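Cell technician, part time — two-arm garment cell, Clamville

Posted 24 Jan 2019
Ref 1018

Tralel needs a technician for the folding cell at our Clamville shop. One cell, two small arms, lots of hours on it. We want somebody who will look after it properly and leave notes the next person can read. Start as soon as you can.

30 hours a week, mostly mornings. Contract runs to the end of September, may be extended. Reports to the cell lead.

The work, more or less in the order it happens:

Power up, home both arms, check zero on every joint. If one is off, fix it before anyone runs cloth.
Base bolts — check with the torque driver, not by feel.
Clean gripper fingers. Lint builds up fast.
Swap servos when they get noisy or start running hot. We keep spares, you keep the spares list current.
Wipe down the panel and walls. Log everything.

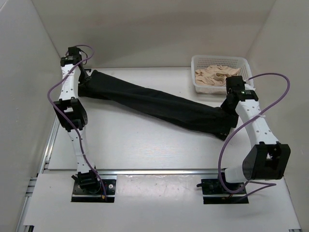
Cables are where most of your time will go. The arms move all day and the wires move with them, so every loop has to be long enough for full reach and short enough that it doesnt snag a gripper or the cloth. We run purple cable on both arms, in a wide loop out to the side and back down to the base, and you will be redoing those loops a lot. With both grippers holding one long black piece stretched tight between them, like that, slack on the outside matters and so does where you put the ties. Expect to re-route after any link swap. Bring your own side cutters if you are picky, ours are bad.

Also some setup work. New garment types come in and the start positions have to be re-taught, both sides, then run slow with someone at the stop button. Dark fabric needs extra care with the lights. Second cell is planned for the Murnumberg site and you would help build it from the frame up — bolt on the bases, wire, label, first calibration. Travel paid.

You need:

2 years hands-on with small machines of any kind. Robots nice, not required. Printer repair, sewing machine repair, bike shop, all fine.
Can crimp a connector that stays crimped.
Comfortable at a command line, enough to run our scripts and read an error.
Good eyes for small stuff. A loose screw, a rubbed wire.
Able to stand most of the shift and lean over a bench.

Nice to have: some Python, 3D printing, have used the Ogbonna joint tester (we'll train you if not, takes a morning).

Not a programming job. If you mainly want to write control code see ref 511, same page.

Pay is hourly, depends on experience, we tell you the number on the first call. Paid lunch. Parking out back. Tools supplied, shoes not.

To apply: send a resume and a short note on something you kept running longer than it should of. Photos of your wiring welcome. Put the ref number in the subject line or it goes in the wrong pile. Shop visit and a short bench test for anyone we like, paid for your time.

No agencies please.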